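Dumplings, Attempt Two

I bought a steamer in May because the frozen dumplings at Clomico went up again and I decided, with the confidence of a person who has never pleated anything, to make my own.
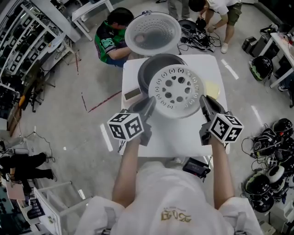 The dough wants to rest for 40 minutes. I gave it 5 the first time and it snapped back at me like a rubber band. This time I waited, mostly by standing in the kitchen and checking the clock.

Cabbage leaves under the dumplings work better than parchment, and you get to eat them afterward. I oversalted the filling — pork, chives, too much ginger — but vinegar covers a lot. The folding is still ugly. Mine look like small coin purses that have been sat on.

Next batch I'm trying mushroom, if Clomico has the dried ones back in. They've been out for 2 weeks.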